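3. Textiles of the sleeping room: storage, use and airing

3.1 Background to the household study

The question of how families keep, use and replace their bedding has been treated mostly from the side of hygiene or from the side of textile engineering. Much less has been written about the ordinary decisions that a household makes between one washing day and the next. In the present section we look at these decisions. We are interested in which textiles stay on the bed during the day, which of them are moved to a shelf or a chair, and which words people use when they explain this order to a visitor.

The material comes from two towns, Plerkar and Okach, which were chosen because they have a similar climate but a different type of housing. In Plerkar most of the families live in flats with small bedrooms and little cupboard space. In Okach the houses are older, and many of them have a separate dry room under the roof where blankets are kept in summer. The interviews in Plerkar were completed in July, when the winter bedding was already put away in almost all of the homes. In Okach the visits were made earlier in the year, and this difference in season must be kept in mind when the two towns are compared.

The interviews were semi-structured. Each person was asked to go through a normal week and to say when the bed was made, who made it, and what was done with clothes that had been worn but were not yet considered dirty. This last group of textiles proved to be more important than we expected. Following the term proposed by Semeniuk in the first phase of the project, we call them "middle clothes". A middle garment is too clean for the washing basket and not clean enough for the wardrobe. It needs a place of its own, and in many small flats this place is the bed.

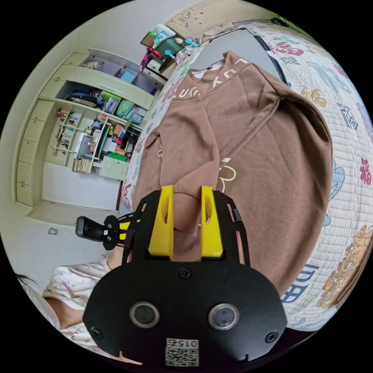

In Plerkar the habit was described without embarrassment by the younger respondents. A sweater or a pair of trousers is put on the bed in the morning, moved to a chair at night, and returned to the bed on the next day. One woman called this "the daily travel of my pullover". Older respondents were more strict. For several of them the bed was a clean surface which should not touch anything worn outside, and they kept a hook or a rail behind the door for such clothes. The difference did not depend on the size of the flat. It was connected more strongly with the house in which the person grew up, and above all with the rules of the grandmother, who was mentioned in this context far more often than the mother.

3.2 The layers of the bed

When respondents spoke about their bed, they usually spoke from the bottom to the top. First came the mattress, then the protective layer, then the sheet, and after it the blankets and the cover. We kept this order in the coding. The written survey, which was sent after the interviews, brought 801 usable answers, and its questions followed the same layers so that the two sources could be read side by side.

The protective layer deserves a separate remark. In the older literature it is treated as a technical object with one task, to keep the mattress clean. Our respondents saw it in another way. Many of them had chosen a quilted or printed cover with care, although it was expected to lie under a sheet where it would not be seen. Some people explained that the pattern pleased them on the washing day, when the bed was open. Others used the quilted cover without a sheet in the warm months, and then the pattern became the visible face of the bed. Covers with written characters or words of good wishes were often received as a present, for a wedding or for a move to a new flat. Such a cover was seldom thrown away, even when the quilting had become thin. It was moved to the guest bed, and later it was cut for other purposes.
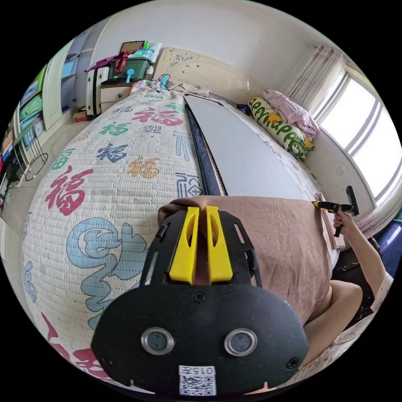
Figure 2. Bed with a white quilted mattress cover printed with the character 福, and a pinkish-brown blanket laid across the middle.

The character 福, which can be translated as good fortune or blessing, is well known as a decoration for doors and windows at the New Year. Its use on household textiles follows the same wish, but the time of use is different. A paper decoration belongs to one season and is then replaced, while a mattress cover stays in the home for years. We therefore suggest that decorated bedding should be studied together with other long-lasting gifts, such as dishes and tablecloths, and not only together with festival objects.

Above the protective layer the number of blankets changed during the year. In the cold season it was common to sleep under 2 blankets of different weight, and the lighter one remained on the bed in spring. Respondents were asked to explain why they did not buy a single warm blanket in its place. Their answers pointed to washing. A heavy blanket does not fit into the machine at home, and a light one does. The weight of the textile is thus decided partly by the size of the drum, and the feeling of warmth comes second.

3.3 Airing and folding

A further point is the airing of the bed. The advice to leave the bed open in the morning is old, and most respondents knew it. Few followed it in full. In Okach the usual practice was to fold the blanket back to the foot of the bed, open the window, and make the bed after breakfast. In Plerkar people left home early, and the bed was either made at once or not at all. Those who left it unmade often defended this with the argument of airing, even if the window was closed. We do not take this as a false answer. It shows that the rule is still known and respected, and that people like to place their own habit under it.

Folding followed family models very closely. Some respondents folded the blanket in three parts along the length, others in four, and couples who came from different families reported small conflicts about it — these were told with laughter, but they were told in much detail. In one home in Okach the 2 partners folded their own blankets separately and kept them on separate shelves. The husband had been taught by his aunt, who had worked 7 years in a hotel laundry, and he did not wish to give up the method.

The dry room under the roof, where it existed, changed the whole order. Families with such a room removed the winter layers completely at the end of the season, and the bed in summer was almost bare. Families without it kept the winter blankets near the bed all year, in a bag under the frame or folded under the daily cover. The second solution has a cost which was named again and again: the blankets take the smell of the room, and they must be washed before they are used as well as after.

3.4 Limits of the material

The survey reached more women than men, and in Okach the persons living alone are poorly represented. The comparison with the coastal town of Liapis, planned for the second phase, could not be finished, and the short notes from there are not used in this section. The codebook was prepared in the Aritz archive format, which has no separate field for objects with two uses, so a blanket that also served as a sofa cover had to be entered under its night use. This has probably made the daytime role of the bed look smaller in our tables than it was in the interviews. A revised form of the codebook, with a field for daytime use, is given in the appendix, and the blankets discussed in 3.2 have been coded again with it.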